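Caltside Water Ends Late Fees for Households, Asks Only That They Open the Mail

CALTSIDE — The Caltside Water District will stop charging late fees on household accounts through the end of August, under an order issued by the Gullasano Utilities Board. The order covers 591 accounts now past due. Shutoffs were already on hold, though the warning letters had kept coming with great punctuality.

Customers who owe $300 or less will have 5 months to pay, with no interest and no form to fill out. Larger balances go to the Nguyen Street office, where there is a form. 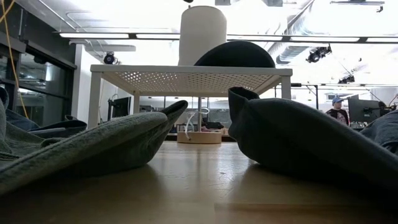

1 min read

Late fees charged in the past 34 days will be credited on the next bill. The district's billing contractor, Wedness, says the credit will appear under "Other Adjustments," a line few customers have ever had reason to enjoy.

Business accounts are not covered. Neither are swimming pool fill permits — the board was asked, twice.

The Nguyen Street office opens at 9 a.m. Please bring a recent bill, opened or otherwise.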